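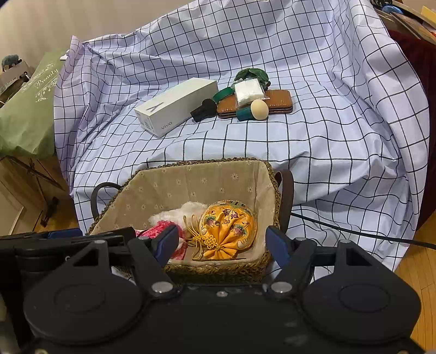 Prevska Lake Archive Opens Boathouse Records

October 11, 2021

The Prevska Lake Archive today opened the Hodoroagă papers to readers. The collection holds 2,000 items on the building of the lake's hotels and steamer piers, among them land deeds, guest registers and 43 survey maps.

The papers passed to the archive from the Tomeo boatyard when it closed. Cataloguing took 16 months and was led by the archivist Victor Khaemba.

"The deeds give plot boundaries for the whole north shore, which earlier histories had to estimate," said Amedeo Palumbo, head of collections.

Readers may consult up to 40 items a day by appointment. The survey maps will be available as scans from December.

Enquiries: Reading Room, Prevska Lake Archive, Starkico Road.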